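Open Day at the Brick Room

We let the neighbors in again this May, on a Friday, and they came in numbers the coffee supply was not designed for. The sign-in sheet by the door ran to 517 names, a few of them legible. The program promised a tour, a talk and hands-on time with the grippers, and we delivered all of it, with the talk running only 12 minutes over. By Laurier Hiebert's standards this is restraint.

Most of the day belonged to the hand-held grippers. You pick up ordinary things with them, the tool records how you did it, and later a robot arm gets to learn from your mistakes. Three moments from the day are below. More will go up when somebody finds the card reader. 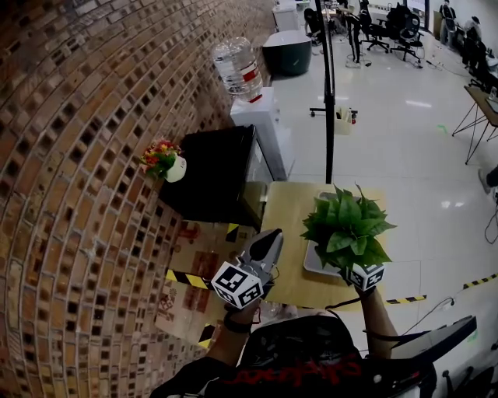

Garside Works – Manipulation Group

One gripper, fingers up, and one leafy plant, artificial, which is the only kind I would trust us with. The printed cubes tell the tracking software where everything is, a service I would like extended to my keys. The tray on the table got more attention than the talk did, and Laurier has taken this well.

Jyoti Ahuja ran the sign-up list for the practice tables and kept everyone to their slots with a kitchen timer. A retired dentist asked for a second turn and was, I'm sorry to report, better than most of the staff. His wife preferred the vending machine, which she described as the more mature technology.

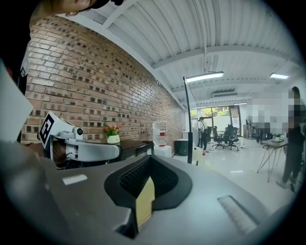 Do I need any experience to try one of the grippers?
None at all. If you can use salad tongs you are most of the way there, and a member of the group stays with you for the whole turn.

People expect a robotics lab to have more robots doing backflips. Ours, a slow and courteous arm called Troltley, spends its working life putting things down gently, and its longest-running project, Pritala, is concerned with picking them up again. Jyoti explained the difference to a school group at 2 p.m. – they asked whether it could do homework. She told them it had a backlog.

The guest book was kinder than we deserved. "Very interesting, warm room," wrote one visitor, and another left a detailed complaint about the parking at the Prorero building across the road, which we have passed on.

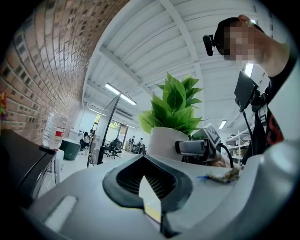
Can a school or club book a visit outside the open day?
Write to Jyoti at the front desk and give her a couple of dates to choose from. We can take groups of up to 50, and weekday mornings are easiest.

A gripper seen from close up, with a potted plant behind it. Leaves are a good test: they bend, they overlap and they have no interest in being grasped where you planned. Laurier has slides on this.

Lost property from the day: one umbrella, one child's mitten (in May) and a library book on beekeeping. All three are at reception.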